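Stoster Yellow Packing Tape, by Turcotte
Item 668 - sold by the roll

We've carried this one at Bustanari for years, and it's still the roll Flora Rankin reaches for when a tired old carton has one more trip in it. The tape is wound good and thick on a cardboard core.
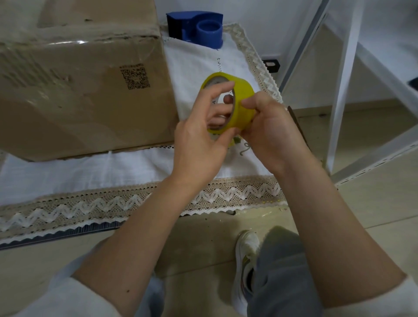 If the end is being stubborn, run a fingernail slowly around the roll until you feel the ridge, then lift it from one corner - it comes up easier that way.

Each roll is 80 yards long, and a small utility knife cuts it nicely. 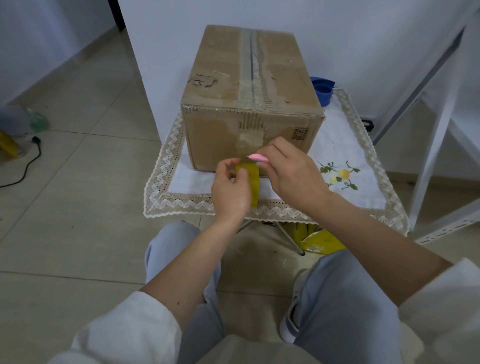 Press down any loose paper fibers before you tape over an old seam, and go a little past each edge. Questions? Ask for Dayana Arriaga at extension 83.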